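4.3 Failure of pose tracking during table-top demonstrations

In this section we report a fault that we found in our own recordings, and that had passed our first quality check without any warning. We believe it is useful to describe it in some detail, as other groups who collect demonstrations with hand-held grippers may have the same fault in their data and not know it.

The demonstrations for the Womum policy were recorded at our Kiltwood site. The operator sits at a table and handles bottles, cups and other household items with two hand-held grippers, one for each hand. Each gripper carries a cube with printed markers, and the pose of the gripper is estimated from these markers in the view of an overhead wide-angle camera. If at least one face of the cube is decoded, the tracker gives a pose. If no face is decoded, the tracker was supposed to mark the pose as missing.

The first sign of a problem came in April, when the trained policy was run on the real two-arm robot. The task was to grasp a cup with the right arm and set it down near the edge of the table. In 5 of 12 trials the right arm moved to the cup correctly, closed the jaws, and then turned the wrist sharply in the wrong direction. In two of these trials the jaws struck the table top and the force limit stopped the arm. No person was inside the safety fence at the time, but the speed of the wrist was much higher than we would accept for work beside a person, and all further trials were suspended.

We first suspected the controller. The log files showed, however, that the controller had followed its commands with small error, and that the sudden rotation was already present in the output of the policy. We therefore returned to the training data and replayed the recorded poses over the video. Figure 6 gives a view of the recording work, with the right gripper holding a cup close to the side of the table.
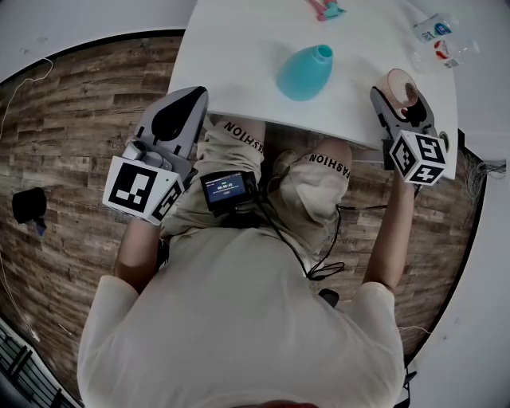 Figure 6. Recording of a two-handed demonstration, seen from above. Each gripper carries a white cube with square markers. The strong curvature comes from the wide-angle lens.

Two causes were found, and they act together. The first is geometric. Near the border of the view the lens compresses the image, and a marker that is tilted away from the camera covers only few pixels. Its corners are then poorly located. When only one face of a cube is decoded under these conditions, there are two orientations which explain the corners almost equally well, and the tracker can jump from one to the other between two consecutive images. The right gripper was more affected, because the cups were usually placed at the right side of the table.

The second cause was an error in our software. When the cube was lost completely, for example behind the forearm, the smoothing filter did not mark the pose as missing. It kept the last orientation and blended it with the next one. If the last orientation was a flipped one, the result was a smooth and quite plausible rotation of the wrist. Our check looked only for sudden jumps - and the filter had removed exactly these jumps before the check was applied.

After correction of the filter we processed all recordings again and found 189 episodes with at least one flipped orientation. These episodes were excluded from training. We did not try to repair them, although for many of them the position of the gripper was still good. The orientation is now accepted only if two faces of the cube are decoded, or if the single-face solution agrees with the angular rate from the inertial sensor inside the gripper.

We also changed the robot side. The Waltex controller now has a separate limit for the rotational speed of the wrist, which does not depend on the policy. In our opinion this limit should have been there from the beginning. A clean data set makes such motions less probable, but it cannot exclude them, and the behaviour of the arm near a person should not rest on the quality of the labels alone.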